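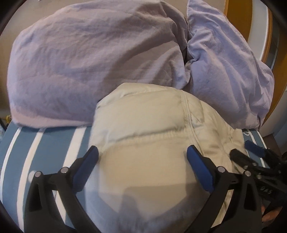
Lavender pillows on the striped mattress at our guesthouse in Tratberg.

I'd been wanting to see the Vasić feather and bedding works for years (my gran swore by their quilts), so when I heard they were opening the doors for one day in December I booked two nights and dragged Thijs Brouwer along with me. He came for the cake, mostly.

The tour started at 9 in the old yard, and it was absolutely freezing. Our guide was Ayanda Venter, who runs the washing floor and clearly loves it. She took us up a set of iron stairs to the sorting loft, where the down gets blown up tall wooden chambers and the lightest bits float over the top into the last one. I could have watched it all morning! It's like a snow globe, only noisier, and you have to wear a hairnet.

Then came the sewing hall. There were 136 of us through on the day, split into small groups, so you did get a proper look at the benches. One of the machinists let me feed a seam through and it went off like a banana — she unpicked it in seconds and was very nice about it. The big filling machine holds up to 100 kilos, and Ayanda said the stock book for the first year listed 3,246 pillows, all closed by hand.

Lunch was soup in the canteen, then a wander round the little museum (two rooms, lots of old labels, a very grumpy stuffed goose). The shop was packed. I'd have liked more time in the dye room, which we rushed through because the group behind had caught us up.

If you go, take the slow bus from Pusik and sit on the left for the river. Wear flat shoes for the stairs. Thijs says the poppy seed cake at the café by the gate is worth the trip by itself, and he had three slices.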